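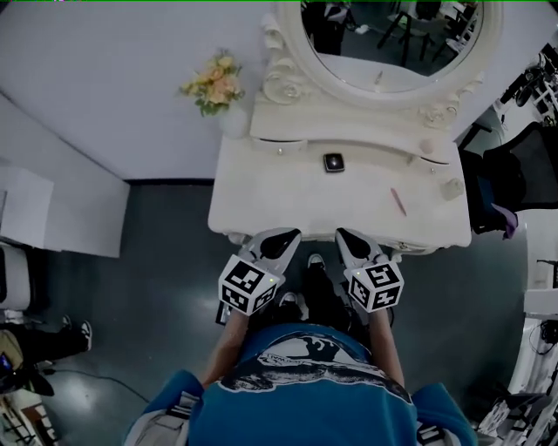

Kimutai Mussa: Could you please put the start-up order before the harness bit? I strapped myself in first, as the old guide said, and then had to get out of it all again to reach the plug.

Fair point, Kimutai, and I've swapped them round. So this section now runs in the order I do it myself on a Monday morning with a cup of tea nearby (not on the table, please).

4. Setting up the Fadix hand-held pair

4.1 Before you put anything on

1. Lay both grippers down with the marker cubes facing up. Never rest them on the cubes! The printed faces scuff easily, and a scuffed corner is enough to make tracking jump about.

2. Look over every face of each cube. I tilt them under a lamp and hunt for fingerprints, bits of tape and lifted edges. A dry lens cloth does for prints. If an edge has lifted, swap the whole face from the Mirent spares pack and do the alignment in 4.3 again, even if it looks spot on to you.

3. Check the black pads inside the fingertips. They should sit flat with no gap at the tip. Give each one a gentle push sideways with your thumb, and if it slides, it needs regluing before you go any further.

4. Plug in the cables and switch on, left gripper first. Wait for the left one to show its small green light, then do the right. I know it's tempting to flick both together, but on our set the Clusenard receiver sometimes gives them the same side, and then your left hand opens the right gripper on screen, which is very funny for a minute and then you've lost your morning.

5. Battery at 65 per cent or more? Carry on. Anything lower and I put it back on charge, having been caught out halfway through a long run more times than I'd like to admit.

Note: a green light means the gripper has power and has found the receiver. It doesn't mean the alignment is any good. I used to think it did.

4.2 Harness and cables

1. Loosen both shoulder straps all the way, put the harness on, then tighten them a little at a time, going from one side to the other. If you pull one right up first the pack sits crooked and you'll feel it by lunchtime.

2. Pick up the grippers and reach as far forward as you'll need to for the job. Whatever slack you have left in the cable at full reach should still make a soft loop near the hand. No loop, no go: let out more cable.

3. Bring your hands back in and see where the slack ends up. If it drops below your knees, take it up with a clip.

Caution: keep floor cables behind you or well off to one side. Have a look down before you step back from the table, every time. And do your laces up.

4.3 Touching off at the table

1. Stand square to the front edge of the table, close enough that your elbows stay bent.

2. Close both grippers, then open them fully, twice. You're giving the software the two ends of the travel.

3. Bring both sets of fingertips down side by side until they just touch the front edge of the tabletop. Don't lean on them. The tips will flex under your weight and the height will come out wrong.

4. Hold still for nine seconds. Breathing is fine!

5. Read the match score on the Mwakalinga screen. I take anything from 932 upwards. If you get less, wipe the cubes, check you haven't got a sleeve over one of them, and touch off again.

Note: mirrors and glossy surfaces can give the tracker a second set of markers to chew on. If the score keeps hopping up and down at a table with a mirror, shift your feet a bit to one side and try again before you start taking anything apart.

4.4 Looking after the pair

Fingertips get wiped after every session, with a damp cloth and no solvent, which turns the pads tacky. Cubes get the dry cloth only. Once a month I check the screws at the base of each cube, and I did find one nearly out in June, so it's worth the bother.

Mwanaisha Simiyu asked whether you can change just one pad. You can, but do the opposite one on the same gripper too, or it'll pinch unevenly and small things will twist as you lift them. Leave the glue overnight, then go back to 4.3 and touch off again from step 1.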